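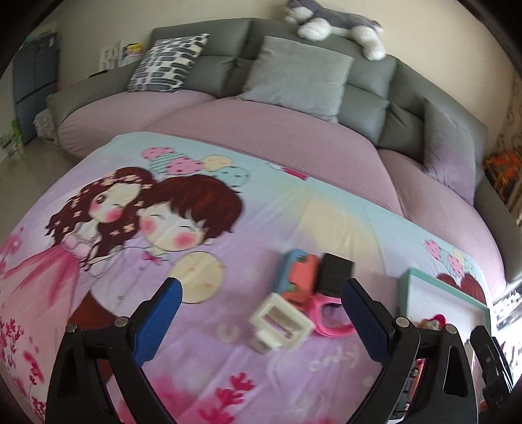
3.2 Sampling of settled dust in bedrooms

Bedrooms were sampled in 64 homes, divided between the inland town of Cluvbridge and the coastal town of Brinalel. Homes were eligible if the bedroom had been in nightly use for the whole of August and no renovation work had been carried out in that period. Rooms with a wood heater were kept in the study but coded separately, as soot interferes with the colour sorting described in Section 3.4.

Dust was collected from three surface types in each room: the top bed cover, the floor within one metre of the bed, and a hard horizontal surface above waist height. Bed covers were sampled in place. Householders were asked not to wash, shake or air the cover during the sampling period, which ran for 23 days. Covers were classed by outer fabric where a care label could be read and entered as "unknown" where it could not. Printed and plain covers were not separated in the first round. This was changed in the second round, after pigment particles were found in several of the floor samples from Brinalel.

Collection used a Costache hand sampler fitted with a fresh filter for each surface. The nozzle was passed over the surface in parallel strokes, then again at right angles to the first pass. Filters were folded inward, placed in glass jars and kept in the dark until they were weighed. One blank filter was opened and closed in each room without suction. Blanks showed low fibre loads in Cluvbridge and slightly higher loads in Brinalel, and the results in Table 2 are corrected for this.

3.3 Household plastics as a possible source

Textile fibres make up most of the material in bedroom dust, but fragments of hard plastic were present in both towns. To help trace these, a reference set of household items was put together and entered in the Pronine catalogue with notes on colour, surface wear and any remaining lettering. Items moulded in more than one colour were listed under each colour, and so may appear twice in the catalogue. Fragments larger than 200 micrometres were compared with the set under a low-power microscope. Smaller fragments were recorded by colour only.

Figure 4. Small plastic item in light blue and coral, with worn lettering on the coral face.

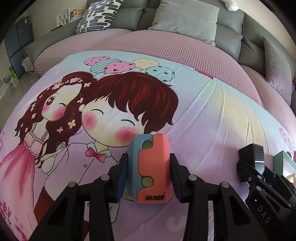 One householder in Cluvbridge wrote in the closing survey that the floor under the bed was vacuumed far less often than the rest of the room, and that a weekly average therefore gave the wrong idea. Similar remarks were made in several Brinalel returns. The cleaning question was reworded before the second round, with separate answers for open floor and covered floor.

A colour match was treated as weak evidence on its own. Blues were the hardest group to assign, with dyed cotton, polyester and moulded plastic overlapping at small sizes. Reds and oranges were easier to sort by eye but faded on filters that had been left uncovered during weighing, and these filters were left out of the colour totals. Their weights were retained.

3.4 Sorting and weighing

Filters were conditioned overnight at constant humidity before weighing.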